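Nerix Open Day

The Nerix Open Day is a yearly demonstration of household robots held each December by Nerix, a small robotics firm in Clement. It began as a visit for 4 local schools and now draws 1,000 people.

Work takes place in furnished rooms – visitors follow it in groups and may ask questions between tasks. The main subject is tidying.

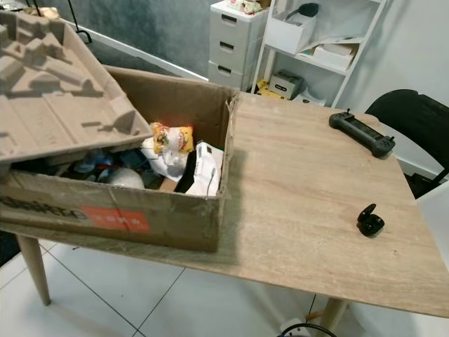

Each group stays for two tasks, and the staff reset the room before the next group comes in. A task is repeated if the first attempt fails. 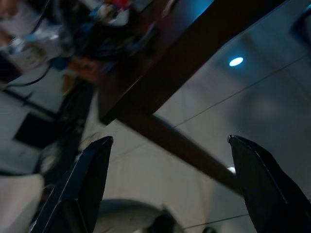
The Dristik gripper has been shown at every open day so far. It was developed from the Awasthi hand, an earlier design that the firm no longer builds. The current model has two black fingers with blunt, angled tips, and a wrist camera looks out between them. Its video is kept after the event. The archive holds 3,043 recordings – most of them are open to schools on request.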